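Wovville Open Day, or How I Paid to Look at Buttons

The Rulta button works opens to the public once a year, in October, and I have now been twice, which puts me in a small club. The first time was for the buttons. The second time was for the canteen, where they do a plum dumpling that I had been describing to Wulan Siregar for eleven months, until she agreed to drive.

Parking is in the field behind the loading dock. Wear boots. I say this as a person who wore the other thing.

The Dye House

Our guide was Inna Dmytriv, a woman with a very good carrying voice and no patience for people who touch. She started us in the dye house, where the blanks sit in vats until they come up navy, or bottle green, or a brown that the catalog calls Zalturach and everybody on the floor calls gravy. Rulta lists 128 colors. A man in our group asked which sold best and was told black, then white. He wrote it down.

The smell is vinegar and hot pennies. You stop noticing it by the second room and then find it again in your sweater on the way home.

The Sorting Room

I could have stayed in the sorting room all afternoon. Binta Jibrin has been at the inspection bench for 30 years, and she can tilt a tray of shirt buttons under the lamp and pick out the one with a crooked hole before you've found your glasses. She let a few of us try. I passed a tray I was proud of and she took four out of it without saying a word.

Wulan did better than me. She has mentioned it since.

After that came the long corridor, which is hung with sample cards going back to the founder's day, when a button was a thing you saved up for. There is a coat toggle in there the size of a carrot. The labels are typed and some have slipped down behind the glass, so you get to guess.

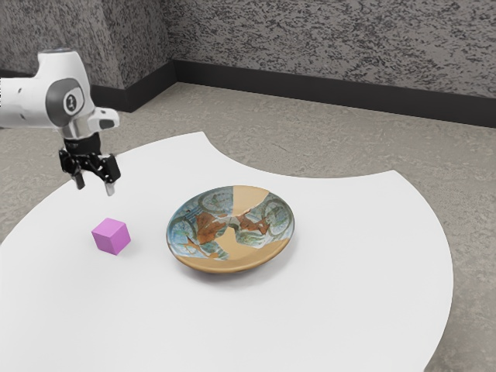

The Canteen

They were out of dumplings.

I'll give that a moment. There was soup, which was fine, and a poppy seed roll I would call firm. The line ran out the door by one o'clock, so if you go, do the tour backward and eat first. Inna won't like it.

The Shop

Bags of mixed seconds are sold by weight from a bin near the exit, and people I'd taken for reasonable adults were in it up to the elbow. I bought one. It has 85 buttons in it, no two of which would look right on the same shirt, and I'm very happy with it. Wulan bought the toggles and is threatening to knit something to go with them.

Next year's tickets go on sale in June.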